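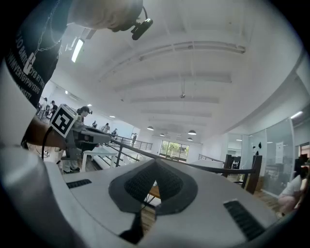 Figure 1. Black T-shirt with white block lettering, worn with a thin silver chain.

Print | E-mail

Friday, May 4, 2018
By Tharindu Pathirana

3. What people say about the words on their clothes

I started with the wardrobes, and I'm glad I did. Between them my 16 wearers in Havby owned 579 printed tops, far more than I'd budgeted for - I ran out of record sheets on the second visit and had to buy a pad from the Memach shop. Black with white letters (Figure 1 shows the sort of thing) came up in nearly every chat. People told me it "goes with anything", and then quite often couldn't tell me what their favourite one said. 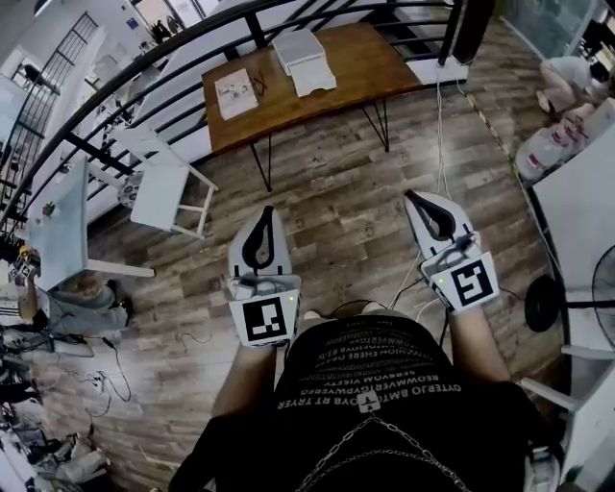 That surprised me, so I went back in November and asked again, this time with the shirt folded away in a drawer. Of the 16, 11 got the wording wrong and three wouldn't guess at all! One man from Plurnlow was certain his had a band name on it, and we unfolded it to find a list of ferry stops. He was delighted. My own feeling is that once a shirt is bought, the print gets treated as pattern, much like stripes, though I'd want to try this with younger wearers before saying so too loudly. I come back to the ferry shirt in section 4.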